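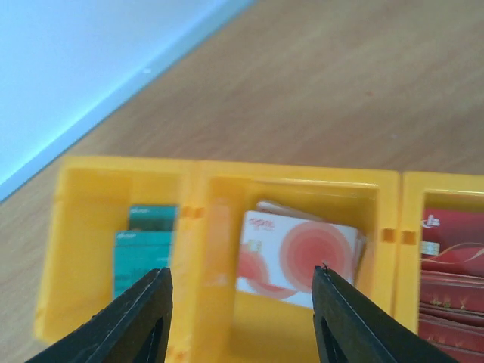
**Dividend yield and buyback yield: can I just add them together?**

Posted by tallowmere, 7 Feb 2026

I hold a small position in Forico and am trying to compare it with Urberg, which I don't own yet. Urberg pays a decent dividend and hardly touches its share count. Forico pays very little but announces a large repurchase program every October.

Figures I have for Forico, last full fiscal year, in millions:

- Market cap at year end: 900
- Dividends paid: 9
- Share repurchases (cash flow statement): 36
- Diluted shares, start of year: 52.0
- Diluted shares, end of year: 51.5

Dividend yield is 1.0% and buyback yield is 4.0%, so the "shareholder yield" comes out at 5.0%. Urberg is at 3.8% on the same basis, nearly all of it dividend. On that measure Forico wins.

What bothers me is the share count. If they spent 4% of the market cap on stock, I would expect the count to fall by close to 4%. It fell by less than 1%. Is the 5.0% figure wrong, or am I misreading what the share count is supposed to tell me? The average price during the year was not far from the year-end price, so I don't think they simply overpaid.

Second part, if anyone has patience for it: which of these should go into a discounted cash flow or a dividend growth estimate? I have seen it done with gross repurchases and with net, and the answers are a long way apart.

---

**Stellan Hedlund**

The 5.0% is arithmetically correct and not very useful. You have computed a gross yield. The number that matters to a continuing holder is net of issuance.

Repurchases and share issuance are separate lines on the cash flow statement, and stock compensation complicates it further. When restricted stock vests, new shares appear with no cash coming in at all, so you will not see them in the financing section. You will see the expense added back in operating cash flow, and the shares themselves in the statement of changes in equity.

Use the share count to get at it directly:

- Change in diluted shares: 52.0 to 51.5, a reduction of 0.96%
- Net buyback yield: 0.96%
- Dividend yield: 1.0%
- Net shareholder yield: 1.96%

Against Urberg's 3.8% the ranking reverses, assuming Urberg's count really is flat. Check that too.

The gap between 4.0% and 0.96% is 3.04% of market cap, or a bit over 27 million. That is what it cost Forico to absorb the stock it handed to employees. It is a real expense. If you are valuing the company on free cash flow and the free cash flow has stock compensation added back, you are counting that 27 million as available to you when it has already gone to someone else.
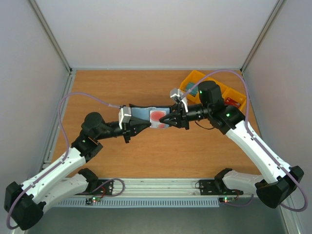
Two cautions on the share count method.

First, diluted shares move with the share price. Options that were out of the money at the start of the year can come into the diluted figure at the end of it under the treasury stock method, which makes the net reduction look smaller than it was. Run the same calculation on basic shares outstanding. If the two differ by more than a few tenths of a percent, read the options table in the notes.

Second, acquisitions paid for in stock. Shares issued to buy a business are not compensation and should be considered separately. The company got something for them, even if it paid too much. Aasen is a good case: its count rose 13% in one year and every screen flagged it as a diluter, but nearly all of the increase was the Varkthorpe purchase.

On the second part of your post, it depends on which model you are running.

For a DCF on the whole firm, neither figure goes in. Buybacks are a use of cash flow, and the model already counts the cash. What you need to do is treat stock compensation as a cash cost, then divide by today's diluted shares. Do not also shrink the share count in future years. That counts the same money twice.

For a per-share dividend growth model, use the dividend yield alone as the income term and let the net reduction raise the per-share growth rate. With total dividends growing 4% a year and the count falling 0.96% a year, dividends per share grow at 1.04 / 0.9904, or 5.0%. Add the 1.0% yield and the implied return is 6.0%. If you put the gross 4.0% in as income on top of that, you get 10%, and there is nothing in the accounts to support it.

One year is also too short. Repurchases are lumpy, and companies tend to buy most when cash is plentiful and the stock is expensive. I would take the count from the oldest annual report that is still comparable, adjust for splits, and annualize. Ten years is good, five is acceptable.

---

**grosbeak_fi**

Just use dividends. Buybacks are a way for management to hit an EPS target. I've been in Urberg for years, the money turns up in the account and I don't have to read footnotes.

---

**p_lindqvarn**

Agree with Stellan on net versus gross. I'd add a few things.

Look at the 1% excise tax if these are US-listed. It applies to repurchases net of certain issuance. Small, but it is sometimes booked in equity and won't show in the repurchase line.

Also check for shares withheld to cover employee taxes at vesting. Some companies fold that into "repurchases" and others list it separately under financing. It is cash out the door either way, but those shares never reached the market. If one of your two companies includes it and the other doesn't, the gross figures aren't comparable — another reason to work from the count.

And debt. If the 36 was borrowed, part of what you are calling yield is just leverage. Some people subtract the change in net debt over market cap. I compute it but keep it in its own column, because a single year of it can swamp everything else.

---

**tallowmere**

Thanks. I reran it on basic shares: 50.8 to 50.3, so 0.98%, close enough to the diluted figure. Urberg's count rose 0.1%, which takes it to 3.7% net if its gross buybacks are left out. Net debt at Forico was up 10 over the year. I'll redo both over five years before I buy anything.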